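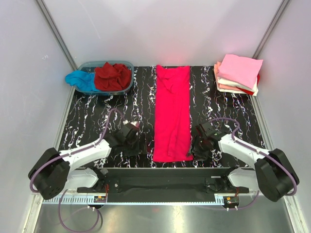
Ich hab's wieder getan und eine Tabelle aufgemacht. Wer hier schon länger mitliest, weiß, was das heißt: Es wird Geld ausgegeben, und zwar mehr, als ich am Anfang behauptet habe. Diesmal geht es um das zweite Budget für die Wäschefalterei, also um alles, was nach den beiden Armen kommt. Und da kommt einiges!

Kurz zum Stand: Zwei Arme, eine Schiene, ein Gehäuse mit weißen Wänden, das läuft unter "Ausbaustufe eins" und ist bezahlt. Für Stufe zwei habe ich mir 3808 Euro als Obergrenze gesetzt. Die krumme Zahl kommt daher, dass ich einfach den Rest vom Hobbykonto genommen habe (ja, inklusive der Centbeträge, die ich großzügig abgerundet habe).

Der dickste Brocken sind die Greifer. Momentan habe ich schwarze Standardgreifer dran, und für ein Kleidungsstück, das längs gefaltet vor ihnen liegt, sind die mir an den Spitzen zu grob. Bei Niskanen gibt es ein Paar mit schmaleren Fingern für 1044 Euro. Das hat mir erst mal die Sprache verschlagen. Cestska hat etwas Ähnliches für 600, da sind aber die Fingerkuppen fest verklebt, und wenn der Gummi durch ist, kauft man den ganzen Finger neu. Ich habe das mal auf zwei Jahre gerechnet und bin bei fast demselben Preis gelandet. Trotzdem tendiere ich zu Cestska, einfach weil ich dann jetzt noch Geld für den Rest habe. Falsch gedacht? Vielleicht. Schreibt mir gern in die Kommentare, wenn jemand beide mal in der Hand hatte.

Dann die Kabel. Über die kann ich mich stundenlang auslassen. Die lilafarbenen gehen in großen Schlaufen über die Arme und hängen unter der Schiene nach unten, und jedes Mal, wenn ich was umbauen will, greife ich erst mal in so eine Schlaufe rein. Der graue Schlitzkanal vorne ist super, den würde ich sofort wieder kaufen, aber an den Armen selbst hilft er halt nichts. Vandska verkauft Kabelführungen zum Anklipsen, 80 Euro für das Set, und ich brauche zwei davon. Das ist der Posten, bei dem ich am wenigsten gezögert habe.

Bei der Arbeitsfläche bin ich unschlüssig. Schwarz mit dieser marmorartigen Maserung in Weiß und Flieder, ich finde sie immer noch wunderschön. Für knalliges Pink ist sie auch dankbar, das hebt sich ab wie nichts. Aber ich will demnächst mehr dunkle Sachen falten, und da hätte ich gern eine zweite, einfarbige Platte zum Wechseln. Vunineck schneidet auf Maß zu, das Angebot steht noch aus. Ich habe in der Tabelle eine Zeile freigelassen und sie gelb gemacht, und Gelb heißt bei mir: wird teurer.

Was ich beim ersten Mal komplett vergessen hatte: Wäsche! Klingt albern, aber man braucht verschiedene Stoffe, dick, dünn, rutschig, störrisch. Der hellblaue Korb hinten links für das Ungefaltete und der Stapel rechts für das Fertige, so will ich das beibehalten, das braucht keinen Cent extra. Nur der Nachschub fehlt. Flohmarkt also, und zwar mit Bargeld und festem Vorsatz.

Ersatzteile kommen auch noch rein. Ein Satz Schrauben, zwei Stecker, eine Reserveplatine. Lieber eine zu viel im Regal als drei Wochen Lieferzeit mitten im schönsten Basteln, das hatte ich schon und brauche es nicht nochmal.

Bestellt wird am Mittwoch, vorher schlafe ich noch ein paar Nächte über die Greifer. Die Tabelle stelle ich hier rein, sobald Vunineck geantwortet hat und die gelbe Zeile weg ist.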